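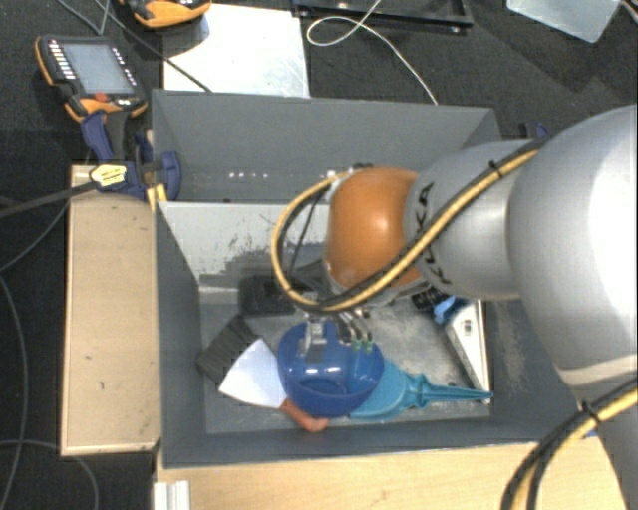
What is a catch-all bin?

A catch-all bin is an open container used to hold household items of different kinds that have no fixed place of their own.

Catch-all bins are found in kitchens, pantries, utility rooms and garages. The name refers to the use and not to any one design, so a storage tote, a dishpan or a deep drawer can all serve. Most are rectangular with straight or slightly sloping walls. Lidded boxes are usually treated as a separate type, as they are meant for longer storage.

Contents

The typical contents are small tools and containers that are used often but not daily. Bowls, brushes and scrapers are common, and a single bin may hold a translucent blue bowl, a white fan-shaped scraper blade with a short reddish-orange handle and a dark-bristled brush. Items are generally put in without sorting. Flat pieces tend to slide under rounder ones, and long handles come to rest against the walls or point across the floor of the bin.

Bowls take up the most room. A bowl that lands upright soon collects smaller things, while a tilted one leaves a gap on one side that fills in the same way. Households that keep several bowls often nest them elsewhere and leave one in the bin.

Color and material

Dark gray and black bins hide scuffs and show pale objects clearly. Clear bins let the contents be seen from the side, though only the outer layer. Brightly colored tools are easier to pick out of a mixed pile than white or gray ones, and clear or translucent pieces are the easiest to overlook.

Sorting and care

A bin can be emptied and sorted in a few minutes. The usual method is to take out the largest piece first, then the long-handled tools, and to wipe the floor of the bin before anything goes back. Brushes are best returned dry, with the bristles clear of other items – bristles pressed against a wall for weeks will bend and may stay bent. Scraper blades are laid flat or stood on the handle end for the same reason.

Food tools and cleaning tools are normally kept in separate bins. Where only one is available, a divider or a smaller tray can be used.

Regional use

In Narnley the container is called a "drop box" and stands beside the sink. In Prorkmont it is more often kept on a low shelf near the back door. Sohail Arain, writing on household storage in Dernura, recorded 2,139 items in 100 bins. Kitchen brushes appeared in most of them, and 18 of the bins held nothing but lids.

See also: dishpan, junk drawer, storage tote, utensil crock

Page last edited February 15, 2025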